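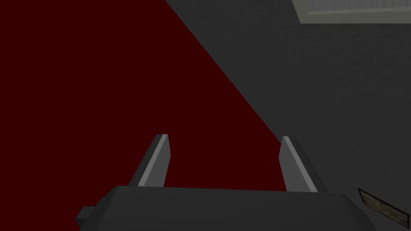

Pinza de dos dedos, render

Comunidad Kelmendi > Seguridad y privacidad > Copias de seguridad

¿Cómo cifro las copias antes de subirlas a la nube sin volver a subirlo todo cada noche?

Pregunta de Fatos Stan
Etiquetas: cifrado, copias, rclone, restic, linux

Tengo un servidor pequeño en casa con Debian y 450 GB de datos: fotos, facturas escaneadas, correo exportado y los proyectos de render de mi pareja. Hasta ahora lo copiaba con rsync a un disco externo. En mayo contraté espacio en Zestik, que da acceso por SFTP, y quiero tener ahí una segunda copia.

No quiero que el proveedor pueda leer nada, ni siquiera los nombres de los archivos. Mi primera prueba fue comprimir todo en un tar, cifrarlo con gpg y subirlo. Funciona, pero cualquier cambio obliga a generar el archivo entero y a subirlo otra vez, y con 40 Mbps de subida eso no acaba en una noche.

He leído sobre contenedores cifrados, sobre rclone con crypt y sobre restic. No tengo claro cuál encaja. Mis dudas:

1. ¿Un contenedor montado en local y sincronizado sirve para esto?
2. ¿Qué pasa si se corta la conexión a mitad de la subida?
3. ¿Dónde guardo la contraseña para que la tarea programada pueda usarla?

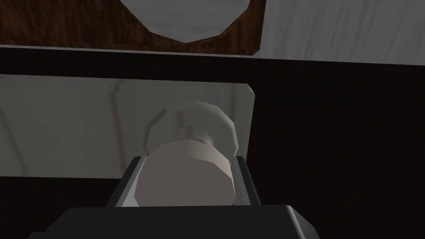 Respuesta aceptada
Ljubica Angelovski

Para lo que cuentas, restic. Corta los archivos en bloques, cifra cada bloque en tu máquina y solo sube los que no están ya en el repositorio. Los nombres van cifrados también. El proveedor ve un montón de archivos con nombres hexadecimales, el tamaño total y las horas a las que te conectas.

Por orden:

1. El contenedor no te lo recomiendo. Es un único archivo grande y, según con qué lo sincronices, un cambio pequeño dentro hace que se suba completo. Por SFTP a secas no hay transferencia diferencial. Además, si lo copias mientras está montado puedes acabar con una copia incoherente.

2. Si se corta, vuelves a lanzar la copia. Los bloques que llegaron enteros y quedaron indexados se aprovechan. Si queda un bloqueo antiguo, se quita con restic unlock, pero comprueba antes que no haya otro proceso en marcha.

3. Un archivo con permisos 600, propiedad de root, y la variable RESTIC_PASSWORD_FILE apuntando a él. Quien tenga root en el servidor podrá leerla, pero quien tiene root también puede leer los datos originales.

Los pasos básicos:

restic -r sftp:usuario@servidor:/copias init
restic -r sftp:usuario@servidor:/copias backup /srv/datos
restic -r sftp:usuario@servidor:/copias forget --keep-daily 7 --keep-monthly 12 --prune

Para que funcione desde cron necesitas entrar por clave SSH. La primera subida va a tardar más de un día con tu línea — puedes hacerla por carpetas, empezando por las facturas y el correo. Limita el ancho de banda con --limit-upload si hay más gente usando la conexión.

Guarda la contraseña también fuera del servidor. En papel vale. Si la pierdes, la copia no se recupera.

Comentarios (3)

Fatos Stan: Gracias. Hecho con facturas y correo, he restaurado una carpeta en el portátil y los archivos coinciden. Esta noche empiezo con los renders. 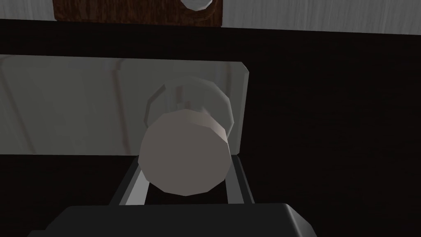
Pomo con roseta

Dennis Greenwood: Añade un restic check de vez en cuando. Con --read-data-subset puedes verificar solo una parte y no descargar el repositorio entero.

Ljubica Angelovski: Sí, yo lo hago una vez al mes con un 5 %.

Otra respuesta
Alasdair Paterson

Yo uso rclone crypt y va bien. Configuras el remoto SFTP, encima otro de tipo crypt, y haces rclone sync. Cifra contenido y nombres. Solo sube los archivos que cambian, aunque cada archivo modificado sube entero.

Lo malo es que no guarda versiones si no lo preparas con --backup-dir. Si un día borras algo por error y se ejecuta el sync, lo borra también en destino. La contraseña queda en rclone.conf ofuscada, no cifrada, a menos que le pongas contraseña al propio archivo de configuración.

Comentarios (1)

Fatos Stan: Lo de las versiones me hace falta, así que sigo con restic. Igual lo uso para la música.

Otra respuesta
Ljubica Yordanov

comprime en zip con contraseña y ya está, yo llevo años así

Comentarios (1)

Dennis Greenwood: El cifrado clásico de zip es débil, y aun usando AES los nombres de los archivos quedan a la vista. Tampoco resuelve lo de subirlo todo cada noche.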